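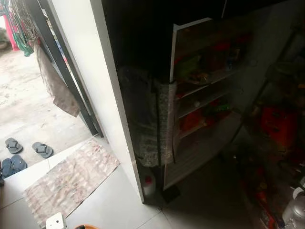
According to Gerrit De Haan a fridge is harder than any warehouse, because nothing in it stays put between one shopping trip and the next. He said that twice during the Bikance demo, 2 hours in somebody's house, shoes off at the door.

Quick notes before I forget. The Nair arm is slower than I thought. Way quieter too. They've logged 161 tries at fridges since January, and 52 of those were just working out where teh shelves are.
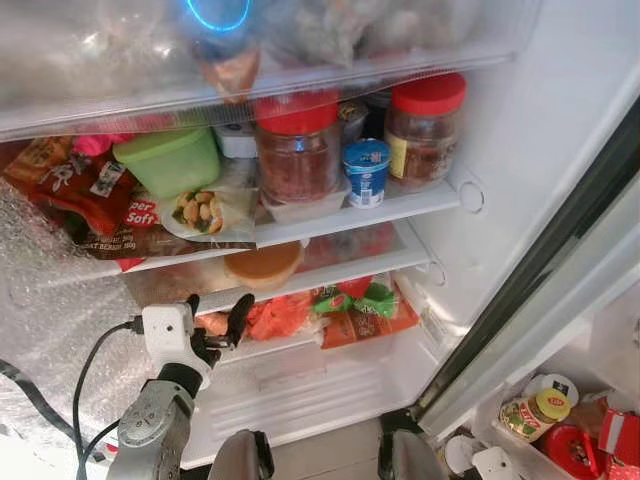

Bottom shelf is the one everybody asked about. Low, crowded, lots of crinkly packets. Soft stuff is the worst, Gerrit says, jars are easy. I'd have guessed the opposite!

Want to go back for the Drernska one. Only 8 spots so emial them early. More later, gotta run.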